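Archives > Parish Records > Interviews

Reading the Sanska registers

Þórey Bjarnason has spent 9 years transcribing the membership books of the Sanska congregation, a Lutheran body that kept its records in Icelandic until its merger with the church at Lallier. The set runs to 211 leaves in 8 volumes.

"The first volume is the difficult one," she says. "The pastor used one column for baptisms and confirmations both, and he abbreviated patronymics. You get a single letter and a stroke."

Her method is to transcribe each leaf twice, some weeks apart, and compare the results. Differences go into a separate list with the leaf number and line. Spelling is left as written. Dates are copied in the original form, with the modern form in brackets.

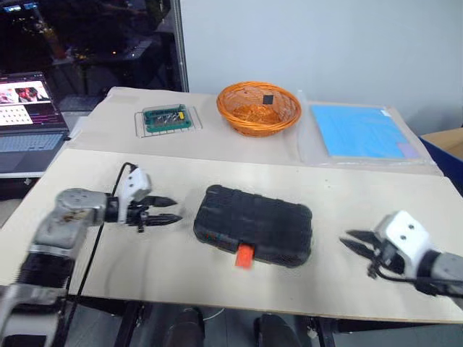 The household numbers gave the most trouble. A family kept its number when it moved to another farm, but a son who married received a new one, entered only in the margin. Bjarnason has matched 151 of these marginal numbers to a household.

"The rest may be errors by the clerk - or they may point to a book we don't have," she says. "I don't assign a number on a guess."

She checks burials against the Vídalín cemetery plan, which was redrawn in August after the north rows were surveyed again. Where the plan and the register disagree, both readings are given.

The index will be published by Endetti as a bound volume, sorted by farm name and then by household. "People ask for surnames first," Bjarnason says. "In these books surnames change from father to son, so the farm is the better key."

Comments

R.K.: Are the confirmation lists included in the index?

marta_h: My grandmother's farm is listed under two spellings. Which one will the index use?

Oldline: Good to see the margins being read at last.

Contact the archive | Copyright | Back to top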